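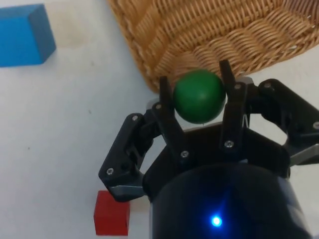
Grovero Woven Storage Basket

Item no. 141
Sold by Brudamach Home Supply

Overview

The Grovero is an open-top basket for shelves, closets and entryways. It is woven by hand from split willow over a willow frame, with a wrapped rim and a flat base. There is no lining and no lid in the box. Both are sold separately.

Color varies from one basket to the next. Willow is a natural material and we do not stain it, so expect anything from pale straw to light brown, sometimes in the same piece. The color deepens over the first year or two, faster in a room with a lot of sun.

Specifications

Material: split willow, unstained, clear water-based finish
Width at rim: 29 cm
Weight limit: 6 kg
Handles: none
Assembly: none
Indoor use only

What it holds

Hats, gloves, dish towels, rolled hand towels, magazines, yarn, children's blocks and balls. Very small items such as beads or loose screws will work their way into the weave and should go in a jar or a pouch first. Heavy items should be spread across the base. Do not lift a full basket by one side of the rim.

For knitters: the inside is smooth enough for most wool, but fine mohair and silk can catch. Use the cotton liner.

Care

Dust with a dry brush or the soft attachment on a vacuum. For spills, wipe with a damp cloth and let the basket dry in the open air, away from heaters. Do not soak it or put it in a dishwasher.

Willow can get brittle in a heated house in winter. If you hear creaking when you press on the side, mist the basket lightly with plain water and leave it overnight. Once in November and once more before spring is enough in most homes.

A loose end on the outside can be trimmed with small scissors. Cut on a slant, close to the weave, and leave the strand where it crosses under the next one. If the end is part of the rim wrap, do not cut it. Write to us and we will send a repair strip with instructions.

Accessories

Cotton liner, Mahawong, natural white. Machine washable, ties at 2 points.
Flat lid, willow. Fits this basket only.
Felt pads, self-adhesive, for painted shelves.

Shipping and returns

Baskets ship from our Stirkport warehouse, nested when you order more than one of the same size. Paper is placed between them and can be recycled. Unused baskets can be returned in the original carton. Liners can be returned only if the seal is unbroken.

A slight smell of willow is normal in a new basket and fades with airing. Small differences in height and roundness are also normal and are not treated as defects. Broken stakes or a split base are, and we replace those at no charge.

Product questions go to Glykeria Tzanetos in customer service, through the contact form. Please include the item number and a photo if you are asking about a repair.

Page last updated 14/09/2022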